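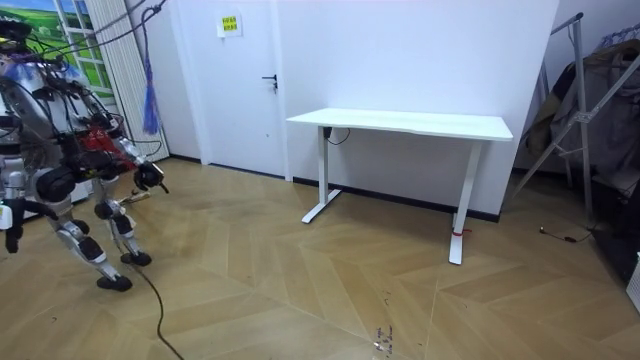
Section 4: Assembling and setting up the Nallow sit-stand desk

Read this section all the way through before you open the hardware bag. The Nallow ships in two cartons. Carton A holds the frame, feet, crossbar and control box. Carton B holds the desktop and the cable tray. If only one has arrived, leave it sealed and wait for the other, as the hardware bag is packed with the desktop.

Assembly takes one person a couple of hours. Steps 4.3 and 4.4 need two people.

4.1 Before you start

You will need:
- a Phillips screwdriver (No. 2)
- the 5 mm hex key supplied in the hardware bag
- a tape measure
- a spirit level
- an old blanket or the flattened carton, to protect the floor and the desktop

Choose the desk's position first. The frame is heavy once the motors are fitted, and dragging it will mark timber and vinyl floors. Allow at least 17 cm between the back edge of the desktop and the wall so that cables can travel up and down without catching on the skirting board.

Check what is overhead as well. Shelves, sloping ceilings, window handles and pendant lights are the usual trouble spots. Measure with your monitor in place, at the highest setting you expect to use.

CAUTION: Do not place the desk over a floor heating outlet or against a radiator. Warm air dries out the desktop and can cause the edge banding to lift.

4.2 Assembling the frame

1. Lay the blanket on the floor and place the two leg columns on it, motor end up.
2. Slide the crossbar rails into the sockets on each column. Leave the four grub screws loose for now.
3. Pull the rails out until the frame matches your desktop. The small stamped marks on the underside of the rail correspond to the desktop sizes listed in Section 2.
4. Fit the side brackets. The bracket stamped L goes on the left when you are facing the desk from the seated side.
5. Attach the feet using four M8 bolts per foot. The longer end of the foot points towards the user.
6. Tighten the foot bolts fully, then tighten the grub screws.

NOTE: Frames made before December have a single long foot bolt in place of the two rear bolts. Both types are sound. If yours is the older type, use the black washer and discard the silver one.

4.3 Fitting the desktop (two people)

1. Place the desktop face down on the blanket.
2. Lower the frame onto it, feet in the air, and line up the brackets with the pilot holes.
3. Start every screw by hand before tightening any of them.
4. Tighten in a cross pattern, working from the centre outwards. Stop when the screw head sits flat.

CAUTION: Do not use an impact driver. The pilot holes strip easily, and a stripped hole is not covered by the warranty.

If you are supplying your own desktop, it must be at least 600 mm deep and no thinner than 18 mm. Drill new pilot holes using the paper template, and put a strip of tape on the drill bit as a depth stop.

4.4 Turning the desk upright (two people)

1. Stand one at each end. Hold the frame and keep your hands off the edge of the desktop.
2. Tip the desk onto its long edge, pause, and check that no cable is trapped underneath.
3. Lift together and set it down on its feet.
4. Place the spirit level across the desktop, then front to back. Turn the levelling glides until the bubble settles in the middle.

On carpet, check the level again after a week. The feet will sink a little.

4.5 Connecting the power

1. Slide the control box into its holder under the desktop.
2. Plug the left and right motor leads into M1 and M2. Either lead can go in either socket.
3. Plug the handset into the socket marked H.
4. Tuck the leads into the cable tray and secure them with the hook-and-loop ties. Leave a loose loop on any cable that leaves the desk.
5. Connect the mains lead to a wall outlet.

CAUTION: Do not run the desk from a power board that also feeds a heater or a laser printer. The control box may reset partway through a lift.

4.6 First reset

The desk must be reset before it is used, and again after any power cut.

1. Press and hold the down button until the desk stops at its lowest point.
2. Release, then press and hold down again. The display shows RST.
3. Keep holding until the desk dips slightly and rises again. Release.

The display now shows a height in centimetres. If it shows an error, see the table of codes in Section 9 - most are caused by a motor lead that hasn't been pushed fully home.

4.7 Saving your heights

Sit with your feet flat and your forearms level with the desktop. Press M, then 1. Stand in the shoes you normally wear for work, raise the desk until your forearms are level again, then press M, then 2.

Very tall users often find the standing height too low with a thin keyboard. People over 186 cm may want the column extension kit, sold separately by Pondeck.

4.8 Care

Wipe the desktop with a damp cloth and a little dishwashing liquid. Don't use methylated spirits or cream cleansers. Check the frame bolts every six months - they can work loose if the desk is raised and lowered often.

Section revised 6/24/22 by Seidu Ackah, Product Support, Pondeck.

Related items
Nallow column extension kit: fitting sheet
Alell monitor arm: clamp and grommet mounting
Riquelme under-desk drawer: compatibility list
Section 5: Anti-collision settings and child lock
Section 9: Error codes
Warranty and returns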